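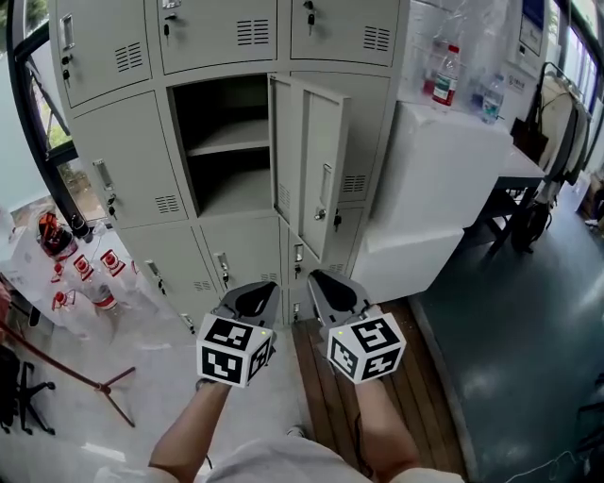 Wasn't it going to be slow, a reviewer wanted to know when we first wrote this up, having people do every task by hand before a robot got to try any of it? I start with that question because it's a fair one, and because I suspect a few of you came in this morning with the same one. So good morning, thank you for being here on a Saturday, October 4, 2025, and let me try to answer it properly this time. (My written reply back in May ran to four pages and I don't think it convinced anyone.)

[Wait for the latecomers. Water.]

The short answer is yes, it's slow, for the first afternoon or so. After that your hands get used to the grippers and you stop thinking about them. A small locker door is a lovely thing to learn on, I've come to believe, because it asks for so many little skills at once. You have to find the handle, get a jaw finger behind it, pull in an arc and not in a straight line, and keep clear of the key while you do it. We all do this at the gym without a thought! Try it with two fingers of plastic and you'll gain a lot of respect for your own wrist.

The project is called Laltau, and it's a joint effort between our group at Nivano and the folks at Declercq, who did the lion's share of the software. Everything I show today came out of Laltau.

[Next slide: the numbers. Don't read the whole table aloud.]

We recorded 1,897 demonstrations of opening and closing compartment doors. Of those, 407 were thrown out, mostly because we lost track of where a gripper was for part of the motion. The printed markers are there to help with the tracking, and they do a fine job until an arm swings in front of one, or the door itself does. I used to be embarrassed by that number. Now I put it on the slide in big type, because other groups have told me theirs is similar and they'd been keeping quiet about it too.

[Pause here. Someone usually asks about the closing half.]

Closing is harder. I know that sounds backward. When you open a door you have a handle to hold, and the hinge does the guiding for you. When you close it, people push with whatever is handy, a fingertip or the back of the gripper, and they push from all over the place. The policy we trained, Trarnus, saw so many ways of closing a door that it would start one and finish with another, and you can imagine how that looked. We ended up asking everyone to push near the handle side, and that one instruction helped more than a month of fiddling with the network did.

[Next slide: results by task. Go slowly.]

For the test we gave Trarnus 30 tries on doors it had never met. Please look at the failures as well as the successes. Nearly all of the failures came in the last bit of the reach, where the finger needs to slip in behind the handle and bumps the edge of the recess instead. A person feels that bump and shifts over. Trarnus had no sense of touch to go on, so it just kept pulling at nothing.

[If time is short, skip to the hinge slide.]

We'd like to try keys next, turning them as well as avoiding them, and I'll say a word about that at the end if the moderator is feeling generous. First, the hinge model, and I promise there is only one equation.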